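# A small shop and its lids

The shop Mundeck is on the lower street in Mevberg, between a shoe repair and a bakery that closes at noon. It sells things for the kitchen, mostly for keeping dry food: containers, jars, cups, trays, scoops, labels. I visited on a morning in February. The owner made tea for both of us and asked that I write about the shop and leave her name out of it. "People here know who I am," she said, "and the others only need the address."

She opened the shop 12 years ago. Before that she worked in the office of Sayegh, a wholesale company for rice, lentils and spices, and there she learned how much food is thrown away at home. "Customers called us and said, your flour has insects. Sometimes it was our flour, I admit. But many times the bag was open in the cupboard since last summer, with a clothespin on it."

I asked if a clothespin is really so bad.

"For one week, no. I use it too. For three months, yes."

She doesn't believe in beautiful pantries. She said that she sees photos where all pasta stands in the same glass, and it makes her tired. In her own kitchen she has tall containers for the things that pour, low ones for the things she must take with the fingers, and one drawer where, as she said, the system ends. The tall shape is good for narrow shelves, and she likes when the mouth is wider than the base. "You can put the hand in to wash it. If you can't put the hand in, you'll wash it with water only, and then it has a smell, and then you don't use it anymore."

About the lids she spoke for a long time. Most of the complaints in the shop are about lids. People lose them, or they buy a lid that is almost the right size and push it until something breaks. She prefers a lid in a strong color over a clear container. "A transparent lid in the sink, in the soap – you don't see it. A blue one you see." She also wants a tab that a person can hold with wet fingers. Her mother has pain in her hands in the morning, and for her the tab decides if a container is used or if it stays in the closet.

I had expected that she would say something about price. She did, but later. The most expensive container in the shop costs 80, and she told me that she sells it only when a customer asks twice. "The first time I show them the one for 16. It does the same job. The other one has a nicer sound when it closes, that's all."

On the table we had a cup, a container with its lid and a tray, and much of our talk was about these.

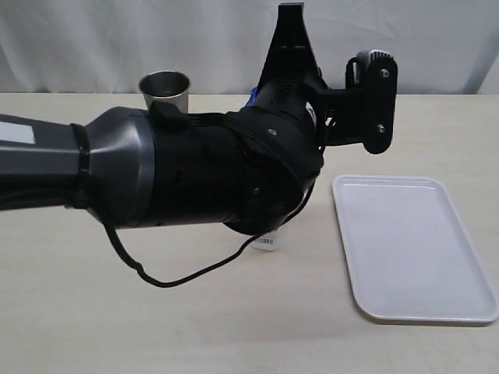
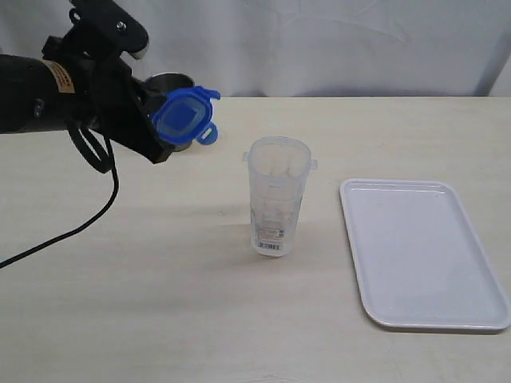
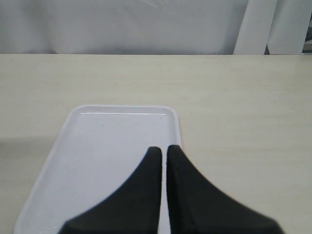 *Top: the steel cup. Middle: the clear container and its blue lid, with the cup behind the lid. Bottom: the white tray.*

The cup was the first thing she wanted to discuss. She uses a short steel cup as a measure and doesn't care how many milliliters it holds. "I know that one cup of rice is dinner for me and my son. Two cups is if my sister comes. What do I need the number for?" When she fills a container from a big bag, the same cup is her scoop. She finds that plastic scoops become cloudy and crack at the handle, and that a cup without a handle can be kept inside a wider container if the shelf is full. She doesn't like glass for this work. She has stone on the kitchen floor at home.

A rolled rim is important to her. "Feel it with the thumb in the shop before you pay. If it is sharp, food will stay under it or you will cut yourself. Maybe not this year."

I asked why a tray, when she speaks about containers. She was a little surprised by my question. For her the tray is where the work happens. The container stands on it when she fills it, so the rice that falls can go back. She also puts lentils on a tray to look for small stones, the way her grandmother did it on a metal plate, and a white one is best for that. "On a wooden table a small stone is wood. On white it is a stone." The corners should be round, so that a cloth can go through them in one movement, and the edge shouldn't be high. With a high edge, she said, the tray becomes a box, and people start to store things in it.

Then I wanted to know her method for filling a container, and she laughed that it isn't a method. She washes everything in the evening and lets it stand open over night, lid beside it and not on it. In the morning she fills. She never fills to the top. She leaves a space of two fingers, shakes the container a little, looks again, and only then closes it. Old rice doesn't stay at the bottom under new rice – she pours it out in the tray first and puts it back as the last, so it is eaten first. She told me that her son thinks this is crazy, and that he does it the same way in his own apartment.

Labels are a weak point. She sells the Nikau labels, a small paper kind that comes off with warm water, and she has about 10 packs of them at home which she doesn't use. She writes with a grease pencil directly on the side of the container. On a container with ridges this doesn't look nice. "The word is a little broken, but I can read it. It says sugar, I know it's sugar."

Two times a customer came in and we stopped. The first one wanted only a lid. He had measured the old container with a piece of string and had brought the string with him. The owner put it around three different containers in the back and found that none was right. She sent him home to bring the container itself, and he wasn't angry. The second one bought a scoop, plastic, in green. The owner sold it to her without comment and wrapped it in newspaper.

When we were alone again, I asked what she would buy if she had to start a kitchen from nothing. She thought longer than I expected.

"One tall container, one low container, a cup. A tray if there is money. And then I would wait a month. You see what stands open in your cupboard after a month, and you buy for that."

The shop is open in the mornings and again from four o'clock. Old lids without a container can be left in the basket next to the door, and anybody may look through it and take what fits.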